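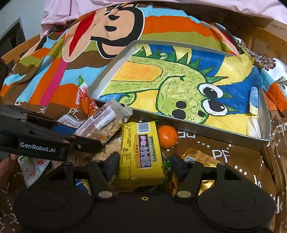 4. Clasificación y guardado de los snacks

Esta sección explica cómo vaciar, separar y volver a guardar los productos envasados del surtido Timik. Siga los pasos en el orden indicado. Para el montaje de las bandejas, consulte la sección 3.

4.1 Antes de empezar

Necesita una superficie plana, un paño limpio, las bandejas de plástico transparente y una bolsa para los desperdicios. Si trabaja sobre una cama o un sofá, extienda primero una manta o una sábana que se pueda lavar. Las migas de los frutos secos se meten en las costuras y cuesta sacarlas.

Nota: las bandejas Imside se entregan sin tapa. El juego de tapas se pide aparte con la referencia 417.

4.2 Separación del contenido

1. Vacíe la caja sobre la superficie y extienda los productos hasta que no queden unos encima de otros.

2. Aparte la fruta fresca. Las mandarinas no se guardan con los envases: se aplastan con facilidad y manchan las etiquetas.

3. Forme un grupo con las galletas saladas y los demás paquetes rígidos.

4. Forme otro grupo con las bolsas blandas: frutos secos, aperitivos y sobres. Cójalas por el borde sellado, nunca por el centro.

5. Deje para el final las barritas y los bollos alargados con envoltorio transparente. Son los que antes se parten.

Precaución: si encuentra migas o granos sueltos, revise las bolsas cercanas antes de continuar. Una bolsa con el sellado abierto no debe volver a la caja.

6. Retire los envoltorios vacíos de caramelos y échelos a la bolsa de desperdicios.

4.3 Comprobación de etiquetas

1. Busque la fecha de caducidad en cada envase. En los productos importados puede estar impresa en el pliegue posterior o junto al código de barras.

2. Coloque delante lo que caduque antes de diciembre.

3. Si la etiqueta está en un idioma que no entiende, no se guíe por el dibujo para saber los ingredientes. Consulte la hoja de Sukprasert incluida en la caja, que recoge 71 productos con su lista de alérgenos en español.

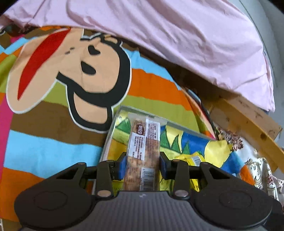 4. Sujete las barritas por los lados y sin apretar para leer la etiqueta. Si el producto se nota desmenuzado dentro del plástico, se puede consumir, pero guárdelo aparte.

Precaución: los productos con cacahuete deben ir en su propia bandeja, aunque el envase esté cerrado.

4.4 Llenado de las bandejas

1. Forre el fondo de la bandeja con un paño doblado. Sirve cualquier tela de algodón; evite las de felpa, que sueltan pelusa.

2. Coloque las barritas en paralelo al lado largo, en una sola capa. En la bandeja mediana caben 13.

3. Ponga los paquetes rígidos de pie, con el código de barras hacia fuera.

4. Reparta las bolsas blandas en los huecos. No las doble ni les saque el aire.

5. Compruebe que nada sobresale del borde. Si la tapa no encaja sin presionar, pase una parte del contenido a otra bandeja.

Nota: no apile más de dos bandejas llenas. El peso máximo por estante figura en la tabla de la sección 2.

4.5 Limpieza

Sacuda la manta o la sábana al aire libre y lávela según su etiqueta. Lave las bandejas a mano con agua tibia y jabón neutro, y séquelas por completo antes de volver a usarlas. No son aptas para lavavajillas. Guarde los productos a menos de 20 °C y lejos de la luz directa.

Si falta algún producto o ha llegado dañado, conserve el envase y anote el número de lote antes de ponerse en contacto con Stusareck.

Revisión del manual: septiembre de 2017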